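Stesdale hotel to reopen its lake wing before the summer

26/04/2023

By Marin Georgiou

The Sillum Hotel in Stesdale will open its lake wing to guests again at the end of this month, after a winter of building work which took longer than the owners had hoped. The first bookings are already accepted, and the restaurant on the ground floor will follow a little later, when the new kitchen has passed its inspection.

The wing was closed when water came through the roof above the top corridor. At first the hotel planned only to repair the roof and paint the ceilings. When the builders opened the walls they found old pipes in poor condition, and it was decided to do everything at one time. The main house stayed open during the whole period, but guests who had booked a room with a view of the lake were moved to the garden side or received their money back.

"We have written to every guest who was moved," said Zorica Trajkovski, the manager of the hotel. "Some of them come to us each year, and they ask for the same room. For them we have kept the old room numbers, even where the rooms are now a different shape." 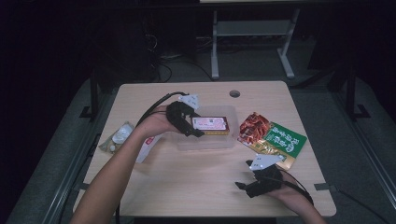 Nine rooms in the wing have been made larger by taking space from the corridor and from a linen store that was no longer needed. These rooms now have a proper bath as well as a shower, and a small desk by the window. The other rooms keep their former size, with new beds, new carpets and windows that close well, which was a frequent complaint in the past when the wind came over the water. There is still no air conditioning. Ms Trajkovski explained that it is seldom warm enough in Stesdale to need it, and that fans can be asked for at reception.

A lift has been put in at the north end of the building. Until now, guests on the upper floors had to use the stairs or cross over from the main house by the glass passage, and this was difficult for families with pushchairs and impossible for many older visitors. Two rooms on the first floor have been prepared for wheelchair users, with wide doors and a level shower.

Breakfast will be served in the main house for the time being. The hotel has extended the hours, so it is now possible to eat until half past ten, also on working days. Guests who leave early for the Dallwood ferry can order a packed breakfast the evening before. It must be ordered by eight o'clock.
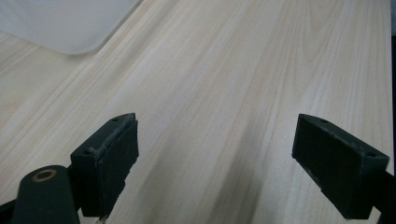
The restaurant will have a new chef, who comes from Cabanatuan in the Philippines and has worked in hotel kitchens in this region for many years. The menu will be short, and it will change with the season. Lake fish remains on it, as regular guests have asked, and there will be some dishes from the chef's home town at the weekend. People who are not staying at the hotel are welcome, but they should book a table.

The garden between the wing and the shore was used by the builders to store their materials, and it is not yet in a good state. The hotel has ordered 700 young plants for the beds and the long border, and these will be put in during the next weeks. The path to the jetty is open. The rowing boats will come back when the jetty has been checked.

Prices in the garden side rooms stay as they were last year. For the larger lake rooms there is a higher price, and for the first weeks the hotel offers a third night at half price to guests who stay two nights or more. The offer must be booked directly with the hotel, by telephone or at the desk, and it cannot be used together with vouchers. Vouchers bought before the closure are still valid, including those with a date that has passed.

Neighbours had been worried about parking. The hotel has agreed with the owner of the field behind the Dallwood road to use a part of it for cars on busy days, and delivery lorries will enter only from that side. The agreement is for this season, and the two parties will speak again in the autumn.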